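チケット 788:把持中にグリッパーが勝手に開く(エラー 331)

製品:Trenedeo 双腕セット
グリッパー制御:Verkholm
現場:Grenden 作業室
案件:Gautam
状態:回避策あり、メーカー回答待ち
起票:2019年4月13日

まず何が起きたか書きますね。照明器具の取り扱いをやらせている最中に、グリッパーが物をつかんだまま急に指を開きました。つかみ損ねて滑った、というのとは感触がぜんぜん違います。しっかり挟んで、把持完了の信号も返ってきて、手首を回し始めて、そこでパカッと。画面には 331 が一瞬出て、すぐ消えました。消えるのが早すぎて、最初の何回かは見間違いかと思っていたくらいです(表示の履歴を残す設定にしていなかった自分も悪いんですが)。

やらせている作業は、台座つきのランプの丸い球のところを両側から挟んで、手首でひねる動きです。力を入れすぎると怖いし、弱いと空回りするので、把持力の設定にはけっこう時間をかけました。だから最初に疑ったのも当然そこで、ああまた設定をいじる日々か……とちょっとげんなりしました。

落下は今のところありません。開いたときも球は台座についた状態だったので、壊れた物もけが人もなしです。ただ、これが持ち上げている途中だったらと思うとぞっとするので、持ち上げを含む動作は全部止めてあります。再開の判断はこのチケットが片づいてからにします。

■ 最初に試したこと

把持力を上げる → 変わらず。むしろ開くまでの時間がばらついて、余計わからなくなりました。

把持力を下げる → 今度はちゃんと(?)滑りました。これは別の現象で、このときは 331 は出ません。滑ったときと勝手に開いたときは、指の開き方を見ればすぐ区別がつきます。滑ったときは指の位置はほぼそのままで球だけが残る。勝手に開くときは、指が全開まで行ってから少し戻る。この「少し戻る」が後で大事になるので覚えておいてください。

指先の掃除 → 気分はさっぱりしましたが効果なし。

動作プログラムの見直し → 開く命令がどこかに紛れていないか、頭から全部読みました。条件分岐の中に古い開放命令が残っていて「これだ!」と声が出たんですが、そこは今の作業では通らない道でした。とりあえず消しました。現象は変わらずです。

ここまでで半日つぶれています。メーカーの手引きで 331 を引くと「駆動部の状態が不定です。再起動してください」としか書いてなくて、これ、もうちょっと何とかなりませんか。状態が不定なのはこっちの気持ちのほうですよ。

■ 再現条件を探す

闇雲にやっても仕方がないので、手首の角度を少しずつ変えながら、つかんで、回して、止めて、を繰り返しました。つかむだけなら何度やっても出ません。つかんで待つだけでも出ません。昼休みのあいだ挟ませっぱなしにしておいても平気でした。戻ってきたらおとなしく同じ姿勢で待っていて、なんだかかわいかったです。

回すと出ます。しかも、回す向きで差があります。緩める向きに回すと出て、締める向きだとまず出ない。連続して緩める向きに 4 回やると、そのうち 3 回で開きました。これだけ出てくれれば調べるほうとしてはむしろありがたいです。 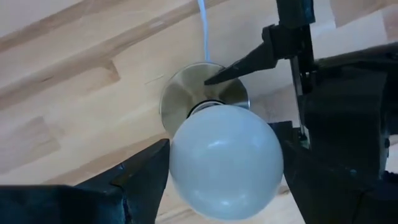
で、ここで手首カメラの映像とログの時刻を並べてみたんです。そうしたら、331 が出る直前に Verkholm からの通信が一瞬途切れていました。本当に一瞬で、上位側は通信の遅れとして黙って許容してしまう程度の短さです。そのあと復帰して、グリッパーの状態が「未初期化」になり、すぐ「初期化中」、そして「待機」。

つまり把持の途中で制御基板が再起動しているらしいんですね。再起動すると Verkholm は自分で原点を探しに行きます。原点探しというのは、指を全開まで動かして突き当てて、少し戻す動作です。はい、さっきの「少し戻る」、これでした。開けと命令した犯人をずっと探していたのに、命令なんて最初から出ていなかったわけで、プログラムを頭から読み直したあの時間を返してほしいです。

■ なぜ再起動するのか

電源を疑いました。まず電源装置そのものですが、反対の腕と入れ替えても症状は元の腕に残ります。次にグリッパー本体を左右で入れ替えました。これも症状は腕のほうに残る。ということは、本体でも電源装置でもなく、そのあいだの配線か、手首の中継コネクターです。

腕を非常停止にして、手首のカバーを外して中を見ました。中継コネクターはちゃんと刺さっています。手で引いても抜けません。うーん、と思いながら手首の関節を緩める向きに手で回していくと、途中から束ねた電線がぴんと張ってくるんです。コネクターの根元で、電源の線だけが妙に短い。結束バンドが根元に近すぎるところで締まっていて、余長が全部反対側に逃げていました。

テスターを当てながら回してみると、張った位置で導通がちらつきます。これは気持ちよかった! 思わず何度もやってしまいました(断線を進めるので本当はやらないほうがいいです)。

ちなみにこの結束、前回の点検で締め直したのは私です。点検票にしっかり自分の印がありました。「配線整線、良好」と書いてあって、見た目は確かに良好なんですよ、見た目は。きれいにまとめたくて、根元まで詰めすぎたんだと思います。回転端まで回して確かめる欄は点検票になくて、そこは欄を足しました。

■ やった処置

・根元の結束バンドを切って、少し離れた位置で緩めに留め直し
・電源の線を予備品に交換(元の線は袋に入れて引き出しに保管。捨てないでください)
・コネクターの端子を点検、焼けや曲がりなし
・手首を両方向の端まで手で回して、どこでも線が張らないことを確認
・331 の履歴が消えずに残るよう、表示設定を変更

処置後、同じ把持とひねりを緩める向きで繰り返しました。夕方まで続けて 331 は出ていません。通信の途切れもログに見当たりません。配線の件はこれで直ったと考えています。しばらく様子は見ますが、私の感触ではもう出ないと思います。

■ でも閉じません

配線が原因でした、直しました、終わり、にしたいところなんですけど、引っかかっているのは別のところです。

電源が一瞬切れたのはこちらの配線の不備です。それは認めます。でも、電源が戻ったとたんに、上位の許可なしにグリッパーが勝手に動き出すのはまずくないですか? 物をつかんでいるかどうかも確かめずに全開です。持ち上げ中なら落とします。それに今回、線を調べているあいだ、私は何度も指のすぐそばに手を入れていました。非常停止をかけてあったから動かなかっただけで、もし非常停止がグリッパーの電源まで落とさない配線だったら、挟まれていたかもしれません。

というわけで、メーカーに送った質問をここにも貼っておきます。

「Verkholm の電源復帰時の自動原点探しを無効にし、上位からの明示の指令があるまで指を動かさない設定は可能でしょうか。また、把持中に電源が瞬断した場合、復帰後も指の位置を保つことはできますか。手引きの 331 の項に、復帰後に指が動く旨の注意書きを加えていただくことも希望します。」

受付の自動返信だけ来ています。中身のある返事はまだです。

■ 追記:回避策

返事を待っているあいだ何もしないのも落ち着かないので、上位側で回避策を入れました。グリッパーの状態が「未初期化」に変わったのを見つけたら、腕をその場で止めて、ブザーを鳴らします。指が開くこと自体は止められません。再起動してから原点探しが始まるまでの間が短すぎて、こちらから割り込む隙がないんです。でも、少なくとも腕が空振りのまま次の動作に進むことはなくなります。以前はつかんでいないのに、つかんだつもりで手首を回し続けていましたからね。けなげというか、何というか。

あわせて、上位の通信監視も厳しくしました。これまでは短い途切れを黙って許していましたが、今は一度でも途切れたら記録に残します。記録するだけで止めはしません。最初は止める設定にしたんですが、関係のない細かい遅れにまで反応して、朝から止まりっぱなしになり、すぐ戻しました。ブザーも音が大きすぎて、隣の部屋から苦情が来たので小さくしてあります。

回避策の確認は、把持中にグリッパーの電源をわざと抜き差しする方法でやりました。腕は止まり、ブザーも鳴り、指はやっぱり全開になりました。真似する場合は、必ず腕を低速にして、指の届く範囲に手を入れず、壊れて困る物をつかませないでください。私は丸めたタオルをつかませました。

■ 追記:反対の腕も見ました

症状が出ていないほうの腕も、念のため手首のカバーを開けました。こちらも結束の位置が根元に寄り気味です(同じ人間が同じ日に締めているので、まあそうなりますよね)。張るところまでは行っていませんでしたが、同じ位置に留め直しました。線は交換していません。導通のちらつきもなしです。

あと、この作業中にカバーのねじを 1 本、床に落としてしばらく探しました。台車の下にありました。ねじは次から皿に入れます。

■ 今わかっていないこと

締める向きでほとんど出なかったのは線が緩む側だからで説明がつきますが、「まず出ない」であって「絶対出ない」ではなかったのが少し気になっています。ログを見返すと、締める向きでも途切れが残っている箇所があるんです。線を替えてからは出ていないので、傷んだ線が振動でも切れかけていた、くらいの理解でいます。違う考えのある方は書き込んでください。

それと、指が全開になるときの勢いが電源投入時の原点探しより速く見えた件。映像を並べて比べたら同じ速さでした。びっくりした人間の目はあてになりません。

■ 残っている作業

Gautam の持ち上げ動作は、引き続き停止でお願いします。ランプの球を挟んでひねる作業は、台座が台に載っている状態に限って再開してかまいません。ブザーが鳴ったら、まず非常停止、それから近づく。鳴りやんだからといって手を出さないでください。原点探しは鳴っている途中に終わることもあれば、電源がまだ不安定ならもう一度始まることもあります。

メーカーから返事が来たら、私がここに貼ります。自動原点探しを切れるとわかったら、まず片腕だけ設定を変えて、タオルの試験をやり直すつもりです。切れないと言われた場合は、グリッパーの電源に保持回路を足す案を考えていますが、部品の置き場所がないので、そのときは取り付け位置の相談に乗ってください。

追加で 331 を見た方は、手首の角度と、回していた向きと、つかんでいた物をこのチケットに書いておいてもらえると助かります。時刻はログから拾えるので、書かなくて大丈夫です。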